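Skallix gripper trial ends in a narrow win for the cheaper fingers

26 August 2024 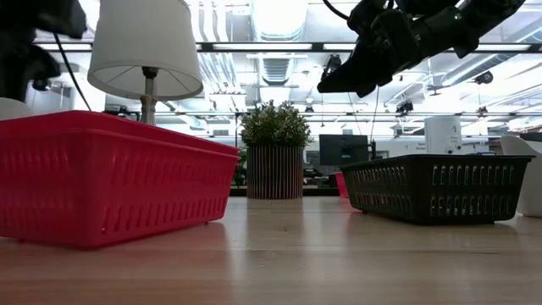 Drillden has finished its comparison of two grippers for tabletop tidying work, and the one the lab had hoped to retire has come out ahead. The trial, which began in March, set the older Hendriks gripper against the new Skallix model on the same two-armed station, with the same controller and the same household clutter.

Each gripper was given 267 attempts at moving small items from one basket to another. Hendriks dropped 5 more than it was allowed to in the first week and then settled down nicely. Skallix started well and grew less reliable as the spring went on, a pattern familiar to anyone who has owned a printer.

The final gap was small. Hendriks finished 70 percent of its attempts without help, and Skallix came in a little under that. Skallix was the quicker of the two on hard objects such as cups and blocks, and it closed more quietly, a point the people sitting near it wished to see recorded. On anything soft it tended to squeeze first and think later. Socks did badly.

Basket rims caused trouble for both. The test plan had allowed for fingers catching on a rim now and then, and gave the arm one retry before the attempt was scored as a miss. Several attempts ended with the basket being picked up along with the item, which the scoring sheet had no column for. It has one now.

The controller, a Nisoteck 3001, was supposed to be the part of the setup that stayed out of the results. It mostly did, apart from two afternoons in which it insisted that the left arm was the right arm – and could not be argued with until it had been restarted. Those attempts were thrown out and run again.

Drillden says it will keep both grippers in service for the next round, one on each arm, and will swap them halfway through. New finger pads for the Skallix are on order. The socks have been kept.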